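4.2 Perceived gloss and the showroom effect

Most of what a buyer learns about a car in the first minute is learned by looking at it, usually under lights chosen by the person trying to sell it. Section 4.1 dealt with the sound of doors, a subject on which the industry has spent a good deal of money and the literature a good deal of paper. We turn now to interior trim, where the money is similar and the paper is thinner.

The Hurkon sedan and the Laltetora crossover were chosen because they share a platform, a dashboard molding and, as far as we could establish with a flashlight and a trim tool, every clip behind it. They differ in price by a margin that would buy a decent used hatchback. The brochure for the dearer car devotes 17 pages to its cabin. The brochure for the cheaper one has two, and one of those is mostly a cup holder.

We asked 125 licensed drivers to sit in both cars and rate the trim for quality, warmth and what the questionnaire called "honesty of material," a phrase we regret. Participants took it to mean whatever they liked. Several asked whether the dashboard had been accused of something. We kept the item in the analysis for completeness but place no weight on it, and we recommend that other groups leave it alone.

Each participant saw the cars twice, once under the overhead spotlights of a working dealership and once in a plain rented garage with a north-facing door. The order was shuffled. Badges were masked with tape, which fooled 16 participants, most of whom had told us on the intake form that they did not care for cars. The rest named the make within moments of sitting down, and a few named the engine as well. For this reason the badge condition planned in our original design was dropped, and the results below should be read as ratings by people who knew perfectly well what they were sitting in.

The main finding is that the lighting mattered more than the car. Under spotlights, the high-gloss trim was rated above the satin trim in both vehicles. In the garage the ranking reversed, and participants who had earlier praised the gloss as "deep" now described it as "shiny," seldom in a friendly tone. Macarena Mansilla, who ran the garage sessions, noted in her log that drivers in this condition also touched the trim more, often with the back of a finger, as one tests a radiator. We have no theory of this. The fingerprints, on the other hand, are well documented.

An obvious objection is that gloss is easy to measure and we might simply have measured it. We did, with a handheld Mestum meter, and the readings for a given panel were the same in both places. It was only the opinions that moved. Navarrete and colleagues reported a similar gap for seat leather and put it down to fatigue, as their participants had spent the whole morning in coupes. Ours were given coffee and a chair between cars, so we are less inclined to blame the back muscles.

Figure 2. Reference for the surface terms used in this section. 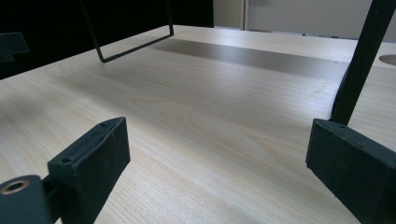
Wood trim raises a further difficulty, in that drivers have firm views about it and very little practice. Benjamín Navarrete, who coded the free-text answers, found "real," "fake" and "my grandfather's" applied to the same strip of veneer by three people in a row. We therefore fixed our terms against a larger piece of surface than any dashboard offers. The light tabletop in Figure 2 is what we mean by "slightly glossy": diffuse light brightens the middle and far parts of it, and the fine, straight grain can still be read. Trim on which the grain disappeared behind the reflection was coded "high gloss," and trim that gave back no visible light was coded "matte," whatever the brochure said. The two coders disagreed chiefly over the Laltetora's door inserts, a dispute that ran into February and was settled by leaving the inserts out.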